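協働ロボット導入支援サービス「Okov」の試用評価
中間報告書(抜粋)

執筆:Vinh Quách、Thoa Kiều
指導教員:Imre Major

1. 目的
本報告は、Plestus社が教育機関向けに提供する協働ロボット導入支援サービス「Okov」について、学生実習における有用性を評価した結果をまとめたものである。同サービスは、アーム本体の貸与、動作教示ソフトウェア「Dukis」の利用権および遠隔での技術相談から構成される。本班は5月に試用契約を結び、主として卓上物品の取り扱い作業を対象に評価を行った。

2. 評価方法
評価項目は、(1)設置および初期設定に要する時間、(2)教示作業の習得しやすさ、(3)把持作業の成功率、(4)技術相談の対応品質とした。把持作業では市販の飲料缶および飲料用ボトルを対象物とし、缶の向きを変えながら計125回の試行を実施した。教示は直接教示を基本とし、必要に応じてDukisの画面上で経由点を修正した。

3. 結果
設置から最初の動作確認までの所要時間は80分であった。手引書には42分と記載されており、差の大半はネットワーク設定に費やされた。日本語版の手引書では当該箇所の図が旧版のままであり、改訂が望まれる。
教示作業については、ロボットの使用経験がない班員も初日のうちに基本動作を登録できた。一方、経由点を一括して平行移動する機能は階層の深いメニューに置かれ、発見までに時間を要した。
把持作業では、直立した対象物に対する動作は安定していた。横向きに置かれた缶では失敗が増え、とりわけ缶の軸が天板の前縁に対して斜めとなる場合に、手先の角度の再調整が必要であった。失敗した試行は計48回で、その多くがこの条件に該当する。
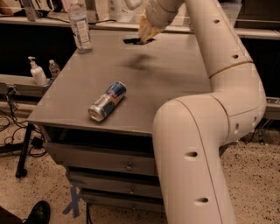 図1 把持作業の評価環境。天板上に横向きの缶、左奥に飲料用ボトルを配置。

技術相談は水曜日の午後に設けられ、担当のKeabetswe Pretorius氏から手先角度の補正手順について具体的な助言を得た。ただし、時間外の問い合わせに対する回答は翌週となる場合があった。

4. 考察および今後の課題
Okovは、初学者が短期間で教示作業を体験する用途には適していると判断される。横向きの対象物を扱う課題については、補正手順を教材に含めることが必要である。次期の評価では、同一条件下で補正の有無による成功率を比較し、あわせて契約更新時の費用を検討する。

関連する報告書
・移動台車の経路設定に関する基礎実験
・Thái班:部品仕分け工程の自動化の検討
・動作教示ソフトウェアの操作性比較(Gualtiero Sartori)
・実習室における協働ロボットの安全管理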